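Charity concerts should publish their sound limits

Cheetham held its benefit concert in the park again in April, and the arguments that followed were the same as the previous year. Residents on the north side said it was too loud. People who had paid for tickets said the last act was too quiet to hear from the back of the field. Both groups were describing the same loudspeakers at the same time of day, and both were probably right.

My view is that any charity event with amplified music outdoors should publish three items with its ticket details: the sound limit agreed with the council, the place where it will be measured, and the period over which it will be averaged. Very few do this. The Cheetham organisers printed a list of bands, a map of the food stalls and a paragraph on parking.

The averaging period matters most and is the least understood. A limit taken over fifteen minutes allows a band to play well above the figure for a few songs, provided it stops talking to the crowd for long enough afterwards. A limit taken over one minute does not. Two events can therefore hold the same licence figure and sound quite different from a back garden. Without the period, the figure is close to useless.

Where the money goes

The usual objection is cost. A charity, the argument runs, should spend its income on the cause and leave acoustics to commercial promoters. I have some sympathy, but the sums do not support it. The accounts for the Nernar benefit weekend, which sold 3585 tickets, show that the second largest item after the stage was a late change to the loudspeaker layout. The first layout had been drawn for a flat site. Nernar slopes towards the river, and the side stacks were pointing over the heads of the audience and into a row of houses 200 metres away.

A survey before the stage was ordered would have found this. It would have meant one person walking the site for a morning with a meter and a test signal. The charity paid for a second set of speakers instead, along with a crew on overtime to hang them.
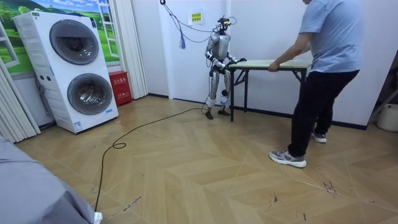
What Unby does differently

The Unby event is smaller and better run. It has 11 acts over a single afternoon, all on one stage, and the finish time is printed on the ticket. The limit is printed there too. A meter is fixed to the mixing desk with its display turned so that the engineer and the council officer can both read it. When a band drifts above the figure, the engineer has a written procedure: bring down the low frequencies first, then the whole mix, then speak to the stage manager.

Bringing down the low frequencies first is sound practice. Bass travels further than the rest of the mix and passes through walls and closed windows with little loss. Most complaints from beyond the site boundary concern a thump with no tune attached to it. A modest cut below 100 hertz is often hardly noticed at the front of the crowd, and it can settle the matter for a street several fields away.

Unby also gives every act the same limit. This sounds obvious, but it is rare. At many benefit shows the opening acts are held down so that the headliner will seem larger, and the headliner's own engineer then arrives with no interest in the local agreement. A guest who is playing for free is difficult to argue with. A printed figure helps here – the house engineer can point to it and the discussion is short.

I would go further than Unby in one respect. The readings should be published afterwards, in full, including any periods over the limit. Brestano tried this after its last outdoor show and put the log on its website as a plain table. Two breaches were recorded, both during the final set. The table gave the times and the amounts, and anyone with a complaint could check it against what they had heard.

Some organisers will say that this hands ammunition to people who want the event stopped. Those people will object in any case, and at present they are arguing against a charity that has no figures to show them. Councils could settle the question by making publication a condition of the licence, starting with next summer's applications.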